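How to look after a wooden worktop without buying half the shop

I have had a wooden worktop for long enough to distrust most of what gets said about it. Every tin of oil promises a lifetime of protection. Then you read the small print and it wants doing again in December.

What follows is what I do. It is duller than the adverts.

What you need

A plastic spatula or scraper
Two old towelling cloths, one for washing and one for drying
Washing-up liquid
300 ml of warm water in a bowl
Food-safe oil, any make

I paid for a bottle of Clisar worktop cleaner once. It smelt of oranges and cleaned about as well as the washing-up liquid, so I went back to the washing-up liquid.

Step 1. Clear it properly

Wiping round things is how you get rings. Pans, bread bin, the children's play food, all of it goes on the table. If you must leave a pan out, lift it and wipe under it.

Step 2. Scrape the stuck bits

Dried dough and porridge come off with a plastic edge held nearly flat. Go along the strips of wood, never across the joins. People recommend metal scrapers for this. Those people may have steadier hands than mine.

Step 3. Wash and dry

Wring the cloth out until it stops dripping, wipe, then dry straight away with the second one. Ingeborg Baumgartner, my neighbour, swears by vinegar for everything. I tried it on one corner for a month and couldn't tell that corner from the rest, apart from the smell.

Step 4. Oil, if it needs it

Drip a little water on the wood. If it sits up in beads, put the oil away. If it soaks in, rub on a thin coat, wait 20 minutes and wipe off whatever is left. The tin may tell you to use three coats. The tin is sold by people who make oil. 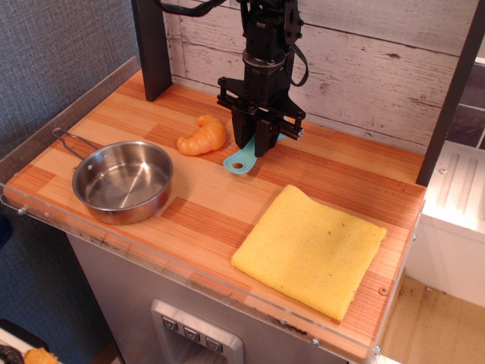
Step 5. Sort out the daily habits

A folded towel near the front of the worktop does more good than any product I've bought, provided you use it. Spills get wiped when they happen. Change it when it starts to smell, and hang it up overnight.

Hot pans go on the hob or a trivet. I've read that a well-oiled top will stand a hot pan, and I'm not about to test that on mine.

Light scratches can be left alone. For deeper ones, rub gently along the grain with fine sandpaper, then oil that patch again. It will look darker than its surroundings for a while.

Black marks round the sink are another job, and I haven't found a method I'd recommend yet.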